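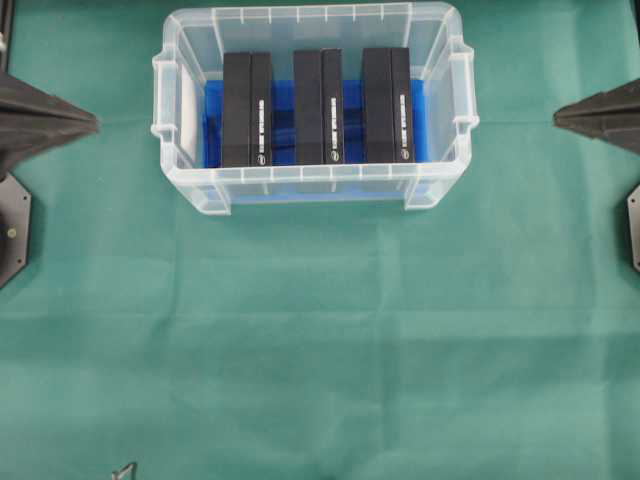 Skript Beschaffung Automatisierung, Teil 4: Zweiarmzelle Verpackung
Stand 06.09.2026, Mitschrift + Ergänzungen. Tippfehler bitte melden, danke

Letztes Mal: Lastenheft. Heute Geld und Reihenfolge. Fallbeispiel bleibt die Zelle Plundomus, also zwei Arme, ein Tisch, Behälter mit Schaumeinlage, schwarze Schachteln stehend und paarweise.

1. Was gehört ins Budget

Häufigster Fehler in den Abgaben vom Juli: nur Arme + Greifer angesetzt, Rest "pauschal". Geht nicht. Mindestens trennen in:

Arme inkl. Steuerung
Greifer, Finger, Montageplatten, Schrauben (ja, auch die)
Kamera, Halterung, Kabel
Tisch und Auflage
Behälter und Einlagen
Rechner, Lizenzen
Schutz und Abnahme
Schulung
Ersatzteile erstes Jahr

Jede Zeile eigene Position mit Angebot oder begründeter Schätzung. Schätzung als Schätzung kennzeichnen!! Hat die halbe Gruppe vergessen.

2. Behälter, gern unterschätzt

Klarsichtkiste mit Griffen an den kurzen Seiten, drin blauer Schaum mit Schlitzen. Klingt nach Kleinkram. Ist es beim Stückpreis auch, bei der Stückzahl nicht mehr. Angebot Fandine für die Einlagen: 3.000 Euro Werkzeugkosten einmalig, dann 15 Euro pro Einlage. Bei 70 Einlagen also 1.050 Euro dazu, Summe 4.050. Wer nur den Stückpreis einträgt liegt um das Werkzeug daneben.

Fragen an den Lieferanten, vor der Bestellung:
- Toleranz der Schlitze, und zwar nach Wochen im Betrieb
- Farbe festgeschrieben? Blau gegen schwarze Schachtel ist guter Kontrast, grauer Ersatzschaum kann die ganze Bildverarbeitung kippen
- Transparente Wand: Reflexe. Matte Variante als Option anfragen, Muster verlangen
- Nachbestellung gleiches Werkzeug, wie lange garantiert

Schachteln im Paar liegen dicht aneinander, eine breit und schlicht, eine schmal mit weißem Aufdruck. Für den Greifer heißt das: wenig Platz für Finger zwischen den beiden, von außen kommt man leichter ran. Oberkanten liegen unter dem Kistenrand, also Störkontur Kiste mitrechnen. Fingerform daher VOR dem Greiferangebot klären, sonst zahlt man zweimal. Schmal zulaufende Finger sind hier naheliegend, aber Greifkraft und Steifigkeit nachweisen lassen.

3. Auflage

Grünes Tuch reicht für Versuche. Wirft Falten, Helligkeit dann ungleichmäßig. Für den Dauerbetrieb feste Matte einplanen, Position "Tisch" nicht auf null setzen nur weil der Tisch schon da ist. Matte laut Manninen 516 Euro, zugeschnitten, ohne Versand.

4. Kaufen oder mieten

Arwel Maddocks (Gastbeitrag, Folien im Ordner) ist klar für Miete in der Versuchsphase. Meirion Rowlands hält dagegen: Mietgeräte gehen zurück, die angepassten Platten und Finger bleiben und passen beim Nachfolger evtl. nicht mehr. Beides stimmt irgendwie. Für die Übung bitte beide Varianten rechnen, gleicher Zeitraum, gleiche Positionen, Restwert ausweisen.

Wichtig bei Atovach: im Mietangebot ist die Wartung drin, im Kaufangebot nicht. Also nicht Endsummen vergleichen bevor das bereinigt ist.

5. Reihenfolge

a) Teile und Behälter einfrieren
b) Greifversuch mit Musterfingern, beide Seiten der Kiste anfahren
c) Kamera und Licht
d) erst dann Arme bestellen
e) Einlagen Serie

In der Praxis läuft d) oft zuerst wegen der Lieferzeit. Dann Risikopuffer rein und hinschreiben, warum. Puffer ohne Begründung streicht der Einkauf sowieso.

6. Abnahme

Kriterium schriftlich, vor Vertragsschluss. "Läuft zuverlässig" ist kein Kriterium. Besser: sechs Schachteln, drei Paare, alle gleich ausgerichtet, Aufdruck der schmalen von oben nach unten, kein Schlitz beschädigt, Tisch frei von losen Teilen. Dazu Anzahl Durchläufe und zulässige Fehler. Schlussrate an die Abnahme koppeln, nicht an die Liefrung.

Zur nächsten Sitzung: Positionsliste als Tabelle, eine Seite, Annahmen darunter. Gruppen wie gehabt. Angebote Fandine und Manninen liegen im Ordner, Atovach kommt noch nach.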